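Acta de la reunión del grupo de cocina del Forum
Nullivton, Fri 14 August

58 veces compartido · 4 comentarios

Asistentes: Vasilis Kovačević (modera), Joscha Kramer (toma el acta), más seis miembros del grupo.
Comienzo a las 18.10 en la sala pequeña.

1. Acta anterior
Se aprueba con una corrección: en el punto de las compras decía "cestos nuevos" y debe decir "cestos de mimbre". Joscha cambia el texto en la carpeta común.

2. La mesa de preparación
Vasilis explica que la mesa plegable blanca se queda donde está hasta el fin del verano. La superficie tiene algunos roces y manchas pequeñas, que según él no molestan para trabajar. Una persona del grupo pregunta si conviene comprar un mantel de plástico. Después de hablar un poco se decide que no, porque el mantel se mueve cuando se corta encima.

La tabla grande de bambú sigue siendo la tabla para las verduras. Se recuerda que tiene un asa negra de metal en un extremo y que se debe colgar por esta asa después de lavarla, nunca dejarla plana sobre el suelo. Con la tabla puesta a lo largo, el cesto va en el extremo más lejano y quien corta tiene libre la parte de delante. 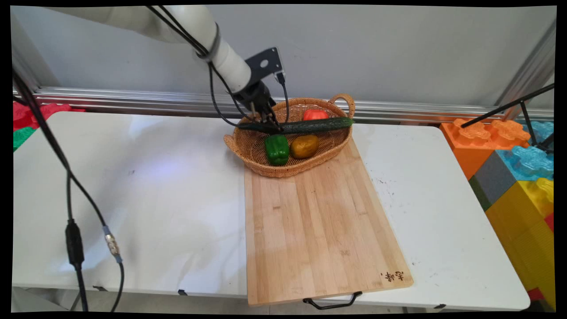
Joscha propone que esta disposición sea la misma para todos los turnos, así el que llega no tiene que buscar las cosas. Se acepta sin votos en contra. Vasilis pide solamente que el borde de la tabla no salga mucho de la mesa – ya hubo un golpe en la cadera durante el turno de julio.

3. Verduras para el taller
El próximo taller es de ensaladas frías. Se discute qué debe haber en cada cesto. La propuesta de Vasilis es un pepino largo, un tomate, un pimiento verde y una patata. Alguien opina que la patata no pertenece a una ensalada fría. Joscha responde que en su casa se come así todos los veranos, con vinagre y eneldo. La patata se queda.

El pepino se coloca siempre el último, en diagonal encima de los otros, y se saca el primero. Es demasiado largo para ir en el fondo y si se dobla, se rompe.

El pedido se hace otra vez en Nikolaidis. La última factura fue de 106 euros y el grupo la considera correcta. Plulovus ha mandado también una oferta, pero el reparto es solo por la mañana y a esta hora la sala está cerrada. En la caja quedan casi 346 euros. Joscha hace el pedido antes del martes.

4. Los cestos
Hay quejas porque los cestos vuelven al armario con tierra y hojas entre el mimbre. Se acuerda lo siguiente:

– Cada turno vacía su cesto por completo y lo sacude fuera, en el patio.
– El fondo se limpia con el cepillo seco, siguiendo el dibujo del tejido. No se usa agua si no es necesario.
– El cesto se levanta por las asas y no por el borde, que ya empieza a abrirse en uno de los viejos.
– Para sacar una verdura larga se coge por un extremo y se levanta recta hacia arriba, sin arrastrarla contra el borde. 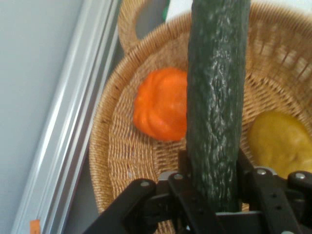

5. Varios
La llave del armario estuvo perdida dos semanas y ha aparecido en el cajón de los trapos. Desde ahora se cuelga en el gancho junto a la puerta. Vasilis va a escribir una nota y pegarla por dentro del armario.

Se pregunta si los niños pueden venir al taller. Sí, con un adulto, y sin usar los cuchillos grandes.

El punto sobre el horno se deja para la reunión siguiente, porque falta todavía el presupuesto de la reparación.

Fin de la reunión a las 19.25.

Acta: Joscha Kramer
Visto bueno: Vasilis Kovačević

Compartir · 4 comentarios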